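Thu Quan
11/01/2021

I moved to Plundbridge in October and have now tried to change my address with everyone who has ever mailed me anything. A thread, mostly so I can stop telling it to my sister.

1/ The bank took six minutes. I want that on the record before the rest of this, because I went in expecting to hate the bank and came out with a free pen.

2/ The water company wanted a document proving I live at the new address. I asked which documents count. They said a water bill.

3/ I said I would love a water bill. I said that was sort of the whole idea of the call.

4/ The person was very nice about it. She put me on hold to ask somebody, and the hold music was a piano version of a song I am fairly sure is about a divorce.

5/ We settled on a copy of the lease. The lease spells the street wrong. So I now officially receive water on Brerncombe Lane, and I live on Brerncombe Road, and there is in fact a Brerncombe Lane on the other side of town. I hope they enjoy my bill.

6/ My old building in Jaltilside has a new tenant in my unit who texts me pictures of my mail. Not the addresses, just the mail, fanned out like a poker hand. "Any of this matter to you?" Some of it matters to me a great deal! Please stop putting it next to the stove.

7/ Last week she forwarded a seed catalog and kept a jury summons. I don't think she meant anything by it.

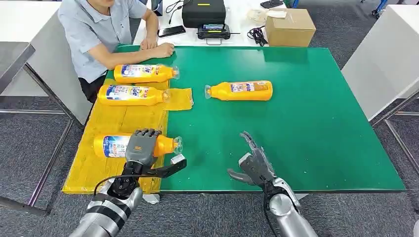 Green table business

8/ The post office has a form for forwarding. You can do it online if the name on your card matches the name on your account. Mine is Quan on one and Thu Q on the other, thanks to a decision I made at nineteen.

9/ So you go in person. The line was 13 people long and I know that because the woman in front of me announced the number every time it changed. By 8 we were friends. By 6 she was telling me about her hip.

10/ At the window I was told forwarding starts in seven to ten business days and that magazines are a separate matter. I asked what happens to the magazines. He looked at the ceiling for a while.

11/ Side note on Mạc, the noodle place by my old apartment. I called to tell them I'd moved, which I understand is not a thing you have to do with a restaurant. They were sadder about it than my landlord. They also still had my order saved, extra lime, so somebody's records are in good shape.

12/ The dentist. I updated my address at the dentist by phone, by web form and on a clipboard. The reminder postcard went to an apartment I left two moves ago. It had a cartoon molar on it saying WE MISS YOU. Whoever lives there now forwarded it with a sticky note that said "he looks upset."

13/ The gym I quit two years ago found me on the first day. No form, no lease, no piano. A coupon, correct street, correct zip, my full legal name. If the gym would like to run the water company I'd vote for it.

14/ Deposit update, for those who asked. Old landlord owes me $424. He says the check was mailed. I asked where to. He read me the address of the apartment he was refunding me for leaving.

15/ I have texted the poker hand lady. She says there's an envelope from him in the pile and do I want it sent to Road or Lane.

16/ Road. Please. Road.

17/ Replies are asking if I've updated my voter registration. Yes, first thing, took four minutes and they mailed me a card to confirm. The card went to Jaltilside.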